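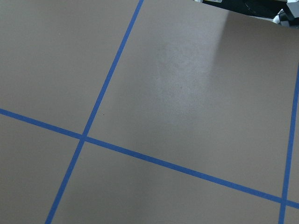

Page last changed: September 25, 2020

Section 4. Putting the Grellanent on your rod and logging your first day

Now that the battery is charged (please do let it get all the way to the steady green light, even if the fish are calling you), it's time to get your Grellanent catch logger onto a rod. Set aside a quiet evening for this at home. Doing it on the bank in a breeze, with cold fingers and a trout rising across the pool, is a good way to drop a small screw in the river, and I speak from experience there.

1. Take the reel off and lay the rod where it can't roll. The clip goes on the blank just above the cork, with the arrow pointing toward the tip.

2. Slide on the rubber sleeve first. There are two in the bag. The thinner one suits most rods up to a 5-weight, and the thicker one is for light trout rods with a very slim blank, where the clip would otherwise spin.

3. Close the clip and turn the screw with your fingers until it stops. Then give it one more quarter turn with the little key.

CAUTION: Don't use pliers. The clip is firm enough with finger pressure and the key, and a crushed blank is not something we can mend for you.

4. Put the reel back on and make a few slow practice casts on the lawn. If you hear a tick, the sleeve is sitting crooked. Loosen the screw, straighten it, and try again.
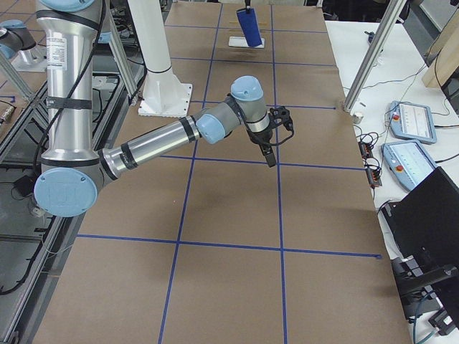
5. Hold the side button until the light blinks blue, then open the Hiterby app on your phone and tap Add Logger. Pairing usually takes a minute, so pour yourself a coffee and let it get on with things.

6. Choose your home water from the list. There are 1,259 rivers and lakes in there at the moment, and Said Hamdy adds more every March before the season gets going. If yours is missing, pick Other and type the name however you and your friends say it — Said will tidy up the spelling later.

7. Press the button once when you land a fish. Press it twice for one that came off at the net. You can fill in the species, length and fly that evening, when your hands are dry.

NOTE: The memory holds 2,743 entries, so you needn't worry about clearing it in the middle of a trip. Entries stay on the logger until you delete them, even after they've been copied to the phone.

NOTE: If you fish more than one rod, you can save up to 17 rod names in the app and move the same logger between them. Remember to change the name before you set off. Kelly Fairclough once logged a whole week of grayling against her pike rod and had to sort it out by hand.

8. After fishing, wipe the logger with a soft damp cloth and leave the charging flap open overnight.

CAUTION: Keep the flap shut whenever you're wading. For salt water, see Section 7 before you go.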